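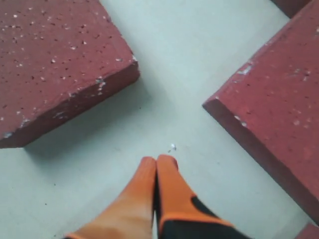

Leltell publishes handling code for robot grippers working with paving blocks

Ellham, July 15, 2018 – Leltell has published a code of practice for the use of two-finger robot grippers on speckled concrete and terrazzo-type blocks. The code is meant for block yards, test rooms and small factories where a robot arm picks units one at a time from a flat surface. It can be downloaded free of charge and may be copied in full.

The code was drawn up from handling work at the Grelico test room in Ellham. A total of 979 picks were logged and checked by hand. In 128 of them the block showed new edge damage when compared with its record before the pick. Most of that damage was at corners, and most of it was small. The code treats it as damage all the same.

Main requirements

Fingers are to be closed before they travel between blocks and opened only at the pick position. The open floor between neighbouring blocks must be wide enough for the closed fingers plus 10 mm on each side. Where the gap is narrower, the robot must stop and ask for the layout to be changed. Pushing a block aside with a fingertip to make room is not allowed under the code.

Blocks may lie at any angle to one another. The grip must be taken on two opposite side faces, away from the corners. A corner that already has a chip is to be recorded before the pick, with its position on the block, so that old damage is not counted against the gripper.

Loose chips and crumbs on the floor are covered in a separate section. A chip under a block can tilt it, and a chip between finger and side face puts the load on one point. The floor is to be checked before each run and swept after every 80 picks, or sooner if a fragment lies in the path of the fingers. Compressed air is not to be used for this.

Cameras mounted at the wrist must have both fingertips in view throughout the approach. Lighting should be even, and shadow along the side faces should not be so deep that the lower edge is lost. Sites using speckled blocks should test their edge-finding software on that surface – white flecks close to an edge were the most common cause of a false reading in the Grelico work.

Records

Each site following the code keeps a log of picks, stops and damage. Stops are logged with a cause. A site may set stricter limits than those in the code but may not relax them and still claim to follow it.

"The older guidance told people to avoid damage and left it there," said Ama Agyeman, who edited the code. "We wanted clearances and intervals that an operator can check with a rule and a log sheet."

Lamptey, which makes finger pads, commented on the draft. Its request for a longer interval between sweeps was not taken up.

The code does not cover suction grippers, stacked blocks or work with people inside the reach of the arm. Existing machine safety rules continue to apply in full. Comments on the first edition are open until December and should give the clause number.

Press contact: Ama Agyeman, Leltell, Ellham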